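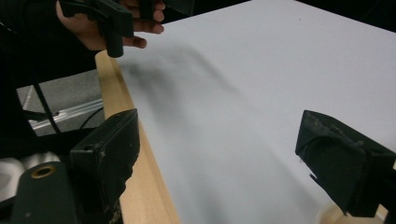

A hand tool held above a strip of light wood, next to a flat white surface.

The regional council of Anden approved on 3/6/24 a new rebate for film and television productions, after two earlier versions of the plan were sent back for changes.

Under the new rules, a production company can receive back 30 percent of the money it spends in the region on local crews, equipment rental, hotels and set construction. To apply, the company must film for at least 12 days inside the region and must hire its construction crew locally. Salaries of lead actors and directors do not count toward the rebate.

The old program was open only to feature films. Now television series, animation and documentaries can also apply, and so can companies that build sets and models in Anden for projects filmed in other places. Small workshops had asked for this last point during two public hearings. They said that set work was often left out because no camera was present when the work was done.

Tradumico, a production company that moved part of its work to Anden four years ago, welcomed the vote. In a written statement, the company said it plans to film its next series, "Skeltetti," in the old harbor district if its application is accepted. The series was first planned for another region, where the waiting time for support had become too long. According to the statement, it would give work to 279 people, most of them for one season.

Not all council members were in favor. Those who voted against the plan said the region has no clear way to check if the jobs are really new, or if they would exist without the rebate. They also asked for a yearly limit on what one company can receive. The council did not add such a limit, but it agreed to publish a list of all payments every November.

The film school on Miyazaki Street supports the program, and will offer 400 hours of evening training in carpentry, lighting and costume work. The courses are open to residents with no experience in the industry – a certificate from the school will count as proof of local training when productions apply.

Application forms will be available from the regional culture office. Productions that have already started filming cannot apply for work done before the vote.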